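Chopsticks in perforated plastic holder going dark at the ends
Asked by Eirini Zervas in Kitchen > Utensils and storage

I keep mixed chopsticks (plain brown wooden, plus dark ones with metal fittings) in a cream plastic holder with perforated walls and an internal divider. Overall length of the holder stock is unchanged since June. The wooden ones have started to discolour at the lower ends. The dark ones have not. Washed by hand, drained upright, holder kept on the dining table over a cloth.

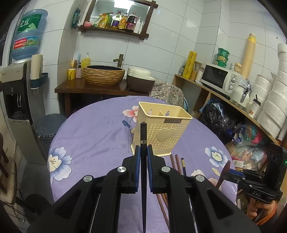
Photo: Eirini Zervas

Is this mould or finish failure, and should I separate the two types? Holder label reads JIANHAO, no model number that I can find.

2 answers

Eilif Nyberg
Probably mould. Untreated wood takes up water through the end grain, and the end grain is what sits at the bottom of the holder. Perforated walls ventilate the sides only. Check whether the base has drain holes. If it does, raise it on a rack so they can clear. A tablecloth under the base blocks them.

Procedure I use:
1. Empty the holder. Wash it in hot water and detergent, including the divider.
2. Lay the sticks flat in a single layer, not touching, for 17 hours.
3. Discard any that are still dark, soft or smell sour.
4. Return the rest tips up.

Long-handled pieces such as a plastic ladle can dry beside them, but shouldn't lie on top of the wood. 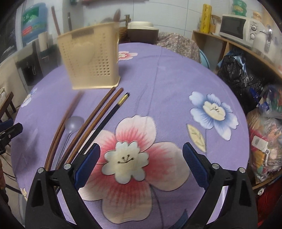 Zdenka Atanasov: Step 2 on a cloth is no good, the underside stays damp. Use a wire cake rack and turn them once.

Eilif Nyberg: Agreed, rack is better.

Olga Falcão
just buy stainless. Had a Pekari set for years, no problems, a bit slippery with noodles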